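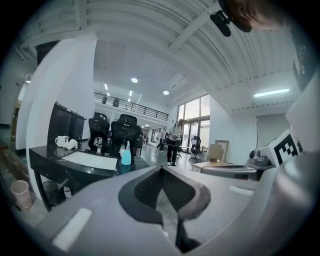
Will the English dub of Flatis be ready when we said it would?

Episodes one through eight will be. The last four are running behind, and my best guess is the end of March for those.

Okay, so that's the big one out of the way, and now the longer version for February 2025. I'll go in the order I've got things scribbled down.

Casting is finished. We heard 32 people for the lead, which was way more than I planned on, and we ended up going with the third person who read (of course). She has the right kind of tired in her voice for Captain Brelau, and she can yell for two hours without losing it, which matters a lot once you get to the harbor episodes. The brother was harder. I had somebody picked, he took a stage job, and I had to go back through the tapes. I'm happy with who we have now. He's a little younger than what was in the proposal, so if you listen to the episode two file and the brothers sound closer in age than you expected, you're not imagining it.

Scripts: all twelve are translated, and ten are adapted to the mouth movements. Berwyn Pugh is doing the adaptation by himself and he's fast, but episode eleven is basically one long argument with everybody talking over everybody, so please don't expect that one quickly. We did change a few of the jokes. The fish pun in episode four doesn't work in English no matter what you do to it, and we tried! There's a different joke there now. The original director read it and said fine.

One thing I need a yes or no on is the town name. The subtitles that went out with the first release spell it Climdale, and the newer art book spells it with a K. I've kept Climdale everywhere because that's what fans already type, and because the actors have been saying it that way since the first session. If you want the K in the credits, tell me before the credits get rendered and it's an easy fix. After that it costs money.

Recording is where the delay comes from. We lost 3 days to a buzz in the booth that came and went, and then the lead had a cold and I wasn't going to record her with it. So far we have 753 lines approved and sitting in the folder. Crowd voices for the first eight episodes are done too, all in one very loud afternoon. I've moved the remaining solo sessions to evenings, which everybody was surprisingly nice about.

Mixing on the first half is going well. Price, the little studio we used for the trailer, sent back episodes one to three and they sound great, much warmer than the trailer did. I asked for the music to come down a touch under the opening narration in episode two. Otherwise no notes from me, and I'm picky.

Money! We've spent around 19 percent of the contingency, nearly all of it on the extra booth time. Everything else is on the lines where you'd expect to find it. The one I'm watching is songs. The ending theme is still in the original language, and I know some of you would love an English version. I would too, but there's no room for it in this budget, and I'd want to pay a real lyricist. Happy to price it separately if you're interested.

Next up for me: finish the adaptation on eleven and twelve, get the brother's pickup lines for episode six (he says "captain" where it should be "admiral," my fault, it was in the script), and send you the mixes for four and five. The updated schedule is in the shared folder under the same name as last time.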